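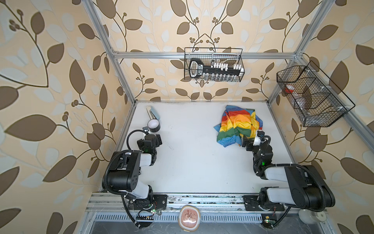

Ernodia in Kara, up on the back and side walls behind the white table. Stripy rainbow fabric on the table.

Ernodia leaf wallpaper, Kara colourway — my review
Posted 19/10/2021

I'll start with the price so you can leave now if you need to. Four rolls, a tub of paste and delivery came to $271, and I went back and forth on it for weeks. I'd had the tab open since March. The listing has 3,892 ratings, nearly all of them glowing, and most of those seem to come from people who'd only just opened the box, so I thought I'd wait until mine had been up for a while before having my say.

Kara is the brown one. Big leaves, dark brown and pale, on curving stems with little clusters of round berries tucked in between, all over a warm beige background. I was after something leafy that wasn't green. Everyone's done green (me included, in the hallway, and I'm over it). There are blue and mustard versions as well, but the mustard sample looked like curry next to anything white so that was the end of that.

Do get the sample. It costs next to nothing and it's a decent size, though be warned it only gives you a leaf and a half and you won't get any idea of how big the pattern is. It's BIG. When I unrolled the first length on the floor I had a proper little panic. On the wall I love it, but if you're papering a powder room or the inside of a bookcase you might end up with one leaf and a bit of stick.

The pale leaves are the tricky part. On the website they're plain cream. In my place they look cream some of the time and then a touch blue at others, depending on the light, and I can't decide if that's a fault. My curtains are a yellowy cream and they looked grubby beside it, so they've gone to the op shop.

Now, hanging it. It's a paste-the-wall paper, thank goodness, as I've done the trestle-and-bucket kind and ended up wearing most of it. I used the Lodhi ready-mixed stuff the shop in Dremincombe suggests and it gave me plenty of time to slide the paper about. It's a nice weight too, doesn't stretch like a wet tissue when you're up the ladder swearing at it.

The pattern match is where you earn your money. It's a half drop, the repeat is long, and you'll waste a fair bit off every length. Their calculator told me three rolls and I'm very glad I ignored it. I also wanted the branches to rise up from the middle of the back wall and spread evenly to both sides, so I began in the centre and worked outwards. More offcuts that way, but I'd do it again in a heartbeat. If you start in a corner like the leaflet says, you get whatever you get.
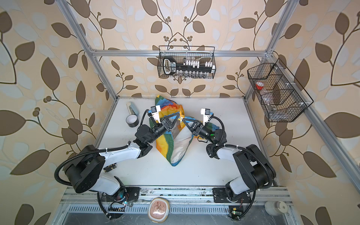 The leaves and berries with the aluminium crossbar in front, and the colourful bag out on the white tabletop.

I was worried about how it'd go with the silver aluminium. Brown, beige and botanical feels a bit country house, and slotted rails are very much not that! But I think they get along. The metal is plain enough that it stays out of the argument, and the white table stops the whole lot from getting gloomy. If you've got dark timber furniture I'd think twice about Kara, or keep it to one wall.

The other thing I've been pleased about is how well it copes with colour. I'd half expected to be living with oatmeal cushions for the rest of my days. Then the rainbow stripes landed on the table and looked terrific, all that brightness against the brown. Busy on busy shouldn't work but the leaves are so large and so soft in colour that they sort of sit back and let it happen. Small fussy prints I'm less sure about. I tried a little floral and took it away again.

Complaints? A few. The edges of one roll were knocked about in the post, just the outside turn, and I lost a strip trimming it off. Ernodia did answer my email within the day, then asked me for photos, then asked for different photos, and in the end I got a voucher I'll probably forget to use. The batch numbers are printed on the label in tiny grey type, so get your glasses on and check them all before you cut anything. And "spongeable" is generous. It'll take a dab with a damp cloth but I gave one spot a bit of a rub and it came up slightly shiny. You can only find it if you know which leaf to look at — I do, and I look at it every time.

They say to leave it 24 hours before you put anything back against it, and I'd stick to that. One seam lifted a whisker near a corner and I pressed it back with a dab of paste and the roller, and it's behaved itself since then.

Would I buy it again? Yes, and I'd order an extra roll at the start. It's dear, it's a bit of a pain to match, and I still walk in and feel pleased with myself. Four stars out of five, with the missing one for the voucher business and the calculator.

If anyone's got the mustard up in a room with white furniture, I'd love to know how you've found it. I've got half a roll of Kara left over too, and I'm thinking of lining the drawers.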